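Budgeting for Automation, Handout 4: Pricing a Conveyor Cell
Instructor: Piret Kütt

Last session we left Sadska with a signed layout and no budget. Now comes the fun part! A cell has one big number everybody remembers (the robot) and a long tail of small ones that decide whether the thing ever runs. Start with the tail.

Write down every item the belt loop touches before you ask for a quote: rollers, bearings, guards, labels, racks, cabling, floor marking. Then mark each one as buy, reuse or rent. Liltton skipped this step on their first loop and ended up with a second order for roller sections at $1,689, plus $187 for freight.

Look at how much hardware sits around one curve of green belting, and how close a gripper works to it:

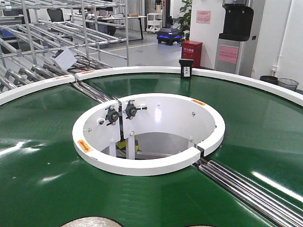
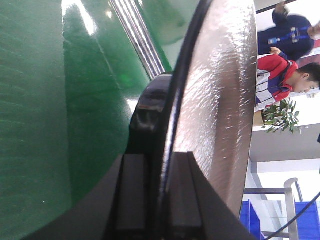
Should spare gripper fingers go in the equipment budget or the maintenance budget?

Put the first set in the equipment budget, so it arrives with the robot and gets fitted and checked during setup. Later sets are maintenance. Ellery orders 2 sets up front and I love that habit - it saves a very dull week of waiting.

We use cookies to remember your settings and count visits. Accept | Manage choices

Lead times belong on the same sheet as prices. Preka keeps a column for "weeks to dock" right beside "unit cost," and once you've tried it you'll never go back. Sort by weeks first and you can see which orders have to leave in November.

For next time: bring your item list for the Sadska cell, with one quote you trust and one you don't. We'll pull them apart together, and I can't wait to see what you found!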